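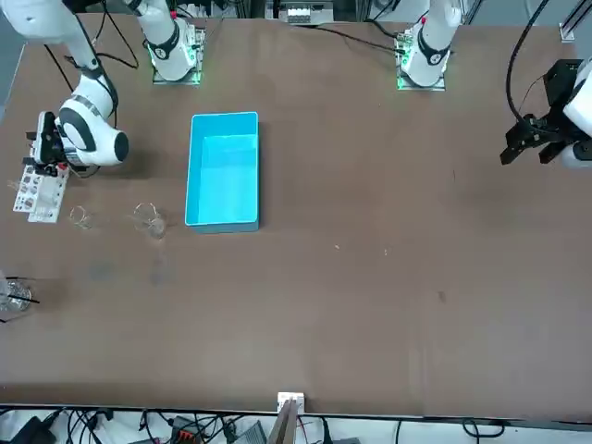

The first Plisine came off the line in January with the wrong horn. Kalkidan Alemneh noticed because she was the one who pressed it. It made the noise of a small van reversing, and the men from the paint shop laughed.

"What's it meant to sound like?" the foreman asked.

"Like a motorbike."

He wrote it down on the sheet and they pushed the bike to the end of the bay.

Gebreyes had made motorbikes for a long time in a warm country where the roads were bad and people wanted something that would carry a sack of flour. Now it wanted to sell them in a cold one. The kits came in crates to Skeltdale, engines and frames and wheels packed separately, and were put together in a building that used to make garden furniture. Kalkidan had come with the first crates. Her job title was Launch Quality Lead. Her contract was for two years, and her flat was over a shop that sold carpets.

The horn was easy. A supplier in Laltulside had sent the wrong part, and he said he would send the right one. The chain guard was harder. On the road out to the reservoir, at a steady fifty, it hummed. She rode it herself, up and down, with a scarf stuffed into her collar. It hummed going up and it hummed coming down.

She rang home that night and told her father, who had worked for Gebreyes before her, on the old side-valve machines.

"Put a washer behind it," he said.

"It's a drawing change. I have to raise a form."

"Raise the form. Then put a washer behind it."

She put a washer behind it. The hum stopped. The form took seven weeks. 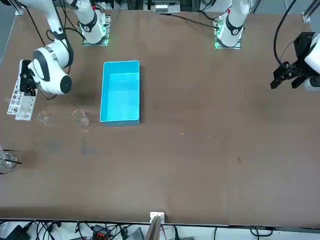 A white perforated rack at the edge of the table, with a thin glass tube to its left.

By spring they had four dealers. One was a proper showroom with a coffee machine. The others were repair shops whose owners had cleared a space by the window. She drove round to all of them in the works van with a Plisine strapped in the back, and at each one she explained the service intervals and the warranty, and answered the same question, which was where you got parts.

"From us," she said. "From Skeltdale. Next day."

"That's what the last lot said," said the dealer at Laltulside. He was a broad man with a plaster on his thumb. He walked round the bike and squeezed the clutch lever. "How long are you stopping?"

"The company?"

"You."

She told him two years, less what had gone already. He nodded and said he would take a red one and a grey one and see how they went.

The red one sold to a nurse. The grey one stayed in the window all summer with a card on the seat, and the card faded. Kalkidan saw it every time she went over with parts. She began to feel bad for it. In August she asked the dealer if he wanted to send it back.

"It's in nobody's way," he said. "My lad starts it up on a Saturday."

The head office people flew in during the autumn. They had a meeting in the room over the canteen and showed a chart with the sales on it, and a second chart with what the sales should have been. They were polite. One of them asked her to explain the gap, and she said that people here bought a motorbike the way they bought a boiler. They asked the neighbour first. There had to be a neighbour who had one.

"And how long does that take?"

"I don't know," she said. "Longer than this."

The letter was dated October 15, 2024. It said the Skeltdale line would go on for another year at the lower volume and that her contract could be extended to match if she wished. She read it at the kitchen table, then put it under the fruit bowl and went down to the yard, where her own bike was kept under a sheet. It was the first one, with the right horn on it now and her father's washer still behind the chain guard.

She rode out to Laltulside with no parts to deliver. There was a gap in the window where the grey one had been. The dealer was sweeping.

"Chap from her road," he said. "The nurse's. Came in yesterday and wants to know about panniers."

"We do panniers," said Kalkidan, and got out her notebook to write down the colour.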